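Home | About | Grants | Reports | Contact

Dasen Neighborhood Fund
Progress Report to the Brerau Community Foundation
Reporting period: second half of the grant year, through November

Summary

The grant from the Brerau Community Foundation supports small awards to neighborhood groups in the Zamach and Castaño districts. Most of the work planned for this period is finished. The Castaño round opened a month late and is still being paid out.

Awards made

We made 11 awards in this period, seven in Zamach and four in Castaño. The largest was $2,449, to a tenants' group replacing the heater and two windows in its meeting room. The cap for a first-time applicant stays at $1,000. Two groups asked us to raise it and we said we would look at the question after the spring round.

One Zamach award was returned in full. The group had planned a Saturday tool library but lost its storage space before it bought anything. The money went back into the pool and was used for a reading program at the branch library, which was next on the list.

Applications

The new two-page form is in use in both districts. Applicants used to attach a full budget. They now fill in a short table and send receipts afterward. Receipts have been slow - three groups were still missing theirs when this report was written, and we have reminded each of them twice. Final payment is held until the receipts come in.

The form is available in English and Spanish. The Spanish version went out with the wrong mailing address on the back page. It was corrected within the week, and applications sent to the old address were forwarded.

Matching gifts

Local donors gave $700 toward the match, short of what we hoped for. The fall mailing went out the same week as the school levy notices, which probably hurt. We plan to send the next one earlier.
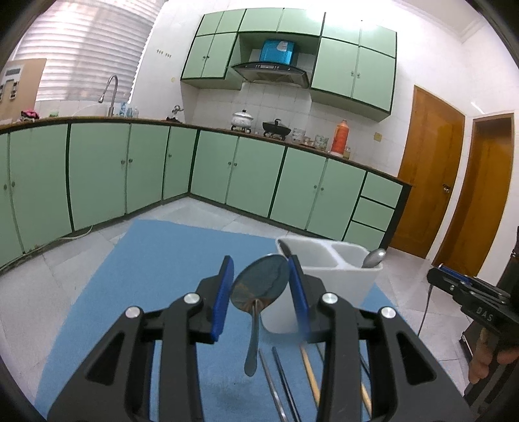

A spoon and the white utensil caddy.

Changes to the budget

We moved part of the printing line to translation. The total is unchanged. No other line moved by more than the amount allowed in the grant agreement.

Next period

- Close out the Castaño awards and collect the missing receipts
- Open the spring round in both districts
- Hold one information evening in each district, starting at 6:30 p.m.
- Send the foundation a short note on the first-time cap

We are not asking for an extension at this time. If the Castaño receipts run past the end of the grant year, we will write ahead of the deadline.

Last updated: November

Related items
Spring round: how to apply
Receipt checklist for award holders
Zamach district awards list
Previous progress report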